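Idgate Residences — Maintenance and Linen Requests
Ticket 1349
Opened: Thursday, May 23, 2019
Unit: 17
Category: Bedding / linen
Priority: normal
Status: open, waiting on supplier

Issue: fitted sheet wont stay down. Pops off at the corner on the headboard side, usually overnight. Tenant has reported it 3 times now.

Log

Went up before lunch. Stripped the bed, checked the label on the sheet. Queen, deep pocket, 36 cm. Should be plenty for that mattress.

Elastic feels fine on two corners, pretty slack on the other two. Might be the dryer — we had the Dokasmont set go the same way last July.

Mattress was sitting hard up against the headboard, no room to get a hand down the back. Pulled it out a bit, tucked the sheet under properly, pushed it back. Looks better but I wouldn't call it fixed.

Tried a spare from the Seltamura batch. Too tight, corners lifted straight away. Put the original back on.

Beige-grey fitted sheet on, grey headboard side, blue piece still to sort: 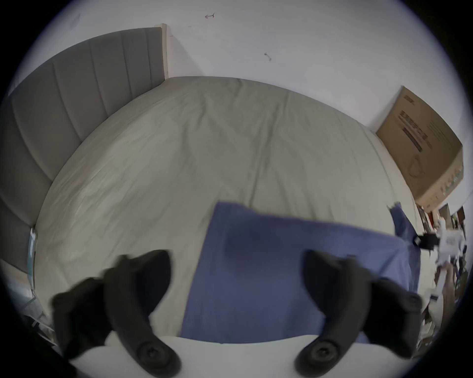

Wafula Mbwambo: Don't order the Seltamura ones again, they shrink. Ask Meléndez for the sheets with elastic all the way round, not just the corners. And cold wash, low heat from now on please.

Ok. Emailed Meléndez, asked for two in queen. Note gone up in the laundry re low heat. Will recheck the corners at the next linen change — leaving ticket open til the new ones come in.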